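Starnside Craft Room - Table and Supplies Safety Check
Date: 2019-01-16
Checked by: Rostislav Šindelář
Room: 29

Hi all, my turn with the clipboard again. Same list as always, with my comments under each item. I've put OK, FIX or WATCH so you can skim it if you're in a hurry, but please do read the part on sticks before you open the room to a group!

1. Door and walkway clear - OK
The door swings all the way open and stays there. I walked from the door to the sink and back without having to turn sideways, which I couldn't have said last May when we had the easels stacked along that wall. Coats go on the hooks, please, and never over the heater.

2. Table steady - WATCH
I leaned on all the corners pretty hard (I'm not a small man) and the table held. One leg has a rubber foot that's starting to split. It'll do for now, but I've written it down so the next person looks at it too.

3. Tablecloth - WATCH
We're still using the pink-and-white checked one and I'm fond of it, it cheers the place up. My only worry is the overhang. If it hangs low enough for a little kid to grab, fold it under and clip it. I found two clips in the drawer and there should be more than that, so if you took some home by accident, no hard feelings, just bring them back.

4. Wooden sticks - FIX
Okay, this is the big one. The sticks from Jandlow are nice and straight and the kids love building with them, but a few in the last pack had rough ends. Run a thumb lightly over the tip of each one before it goes out. Anything that catches gets sanded or goes in the trash. I did a batch myself and it's slow going, so put the radio on.

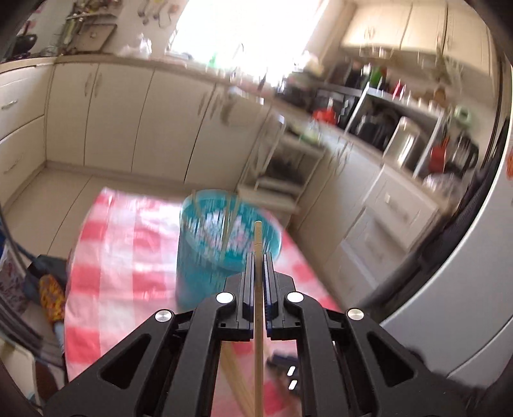 Sticks live upright in the turquoise bucket, and please don't pack it so tight that the kids have to yank one out. I'd rather see a looser bundle and the extras put away in the closet. Any stick that ends up lying on the table goes back in before you switch activities. And the bucket stays on the table while the room is in use - on the floor it's a trip hazard, and somebody leaning down over it could get a poke in the face.

5. Bucket condition - OK
No cracks in the rim, no sharp spots. I rinsed it and let it dry upside down overnight. If you ever use it for water play, dry it fully before the sticks go back.

6. Glue and paint - OK
Everything is the Duan washable kind, lids on, labels facing out. I tossed 3 dried-up glue bottles. The shelf above the sink is for grown-up supplies only, and I moved a craft knife back up there. Whoever left it by the paper cutter, come on now.

7. Outlets and cords - FIX
The cover is missing on the outlet behind the door. I've sent in a repair request, number 1282, and taped over it for the time being. Please don't peel the tape off to charge your phone.

8. First aid box - FIX
Out of small bandages and the tweezers have walked off. Tweezers matter in a room full of wooden sticks, so I'm bringing a pair from home tomorrow. The Ilunby box in the hallway is fully stocked if you need something before then.

9. Floor - OK
Swept and mopped. There's an old glue spot near the window that looks wet but isn't. I tried scraping it and gave up.

Still open: outlet cover, first aid refill, rest of the sticks to sand. Initial next to each one when it's done and leave the sheet on the hook inside the closet door.

Rostislav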